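Magazine > Technology > Automation

Reading time: 2 minutes

The patient hands of Suvena

When I visited the Suvena workshop in May, Fumiko Takagi was sitting with a control handle in each hand and did not look up to greet me. She was teaching two robot arms a kitchen task, and the teacher must keep her eyes on the cups.

Every movement of her hands is repeated by the arms and recorded. One such recording is called a demonstration. For the present task the group wants 2,000 of them, and on a good day Takagi makes 60.

"In the first weeks I was too careful," she told me. "I stopped in the air to think, and then the robot learned to stop in the air also."

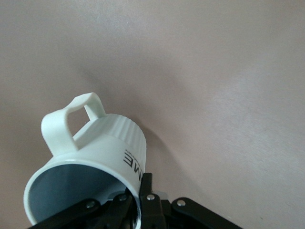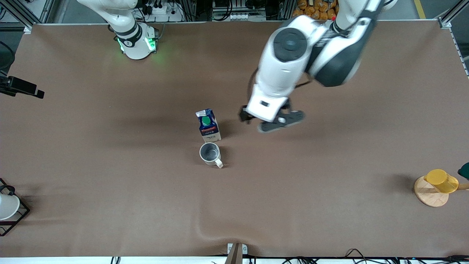 What the teacher cannot feel

The mug is harder than the carton, in her opinion. The handles give her no feeling of weight or of slipping, so she has to judge the grip only by sight. A new teacher usually closes the fingers too strongly.

Toivo Suominen, who writes the training software, throws away many of the recordings. I was surprised to hear that he keeps some of the clumsy ones. If the teacher misses the rim and then corrects herself calmly, the robot can learn this correction from her.

His last selection had 217 demonstrations, and 35 of them contained such a mistake. Takagi asked him which ones were hers. He has not answered her yet.

Contact | © 2021 | Back to top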